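4.2 Condition of the machines at intake

The 609 desktop computers in the study came from three collection points: the municipal depot at Oston, the Kofler repair shop and the college store at Drilton. All were office machines that their owners had written off. Each one was weighed, given a paper tag and opened on the bench before any part was tested. Opening came first so that the record would show how complete the machine was on arrival, and parts taken out later could be checked against it.

Completeness varied more than we had expected from the depot paperwork. Memory was the part most often missing, followed by the hard drive. Processors were usually present in machines from Kofler but had often been removed from those handed in at Drilton, where the store had sold them on separately. A tower without its processor was still accepted, as the power supply, memory, drive and cabling can each be graded separately. Figure 3 gives an example of an opened tower at the point where the drive is dealt with.
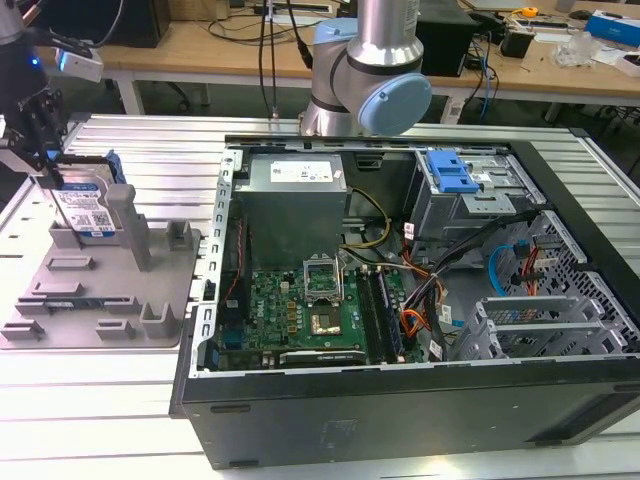
Figure 3. Desktop tower on its side with the side panel off. The processor socket is empty and its bracket is raised; a module is seated in the memory slots. The hard drive, with its blue plastic mounting bracket, is in a grey fixture plate to the left of the case.

Drives were handled apart from everything else. Under the agreement with the collection points, no drive could be resold until it had been wiped, and any drive that failed the wipe was shredded. The mounting bracket was kept with the drive where there was one. Remo Leitner, who ran the Kofler shop during the study, had pointed out early on that a drive returned without its bracket is hard to refit in the same model of case, and that replacement brackets cost more to find than they are worth.

Cables were the least well recorded part. Data cables left in the case were logged simply as present or absent, with no note of length or connector type. This was a mistake – in 19 machines the log says a cable was present, but it did not fit the drive on the replacement list. The form was changed in March and the later entries are fuller.

Grading of the remaining parts followed the Londar scale, which has four levels from "as new" to "scrap". Two people graded every part separately, and differences were settled by a third. Most disagreements were over power supplies, where dust and worn labels led one grader to mark down units that later passed the load test. The results are given by part in Section 4.3.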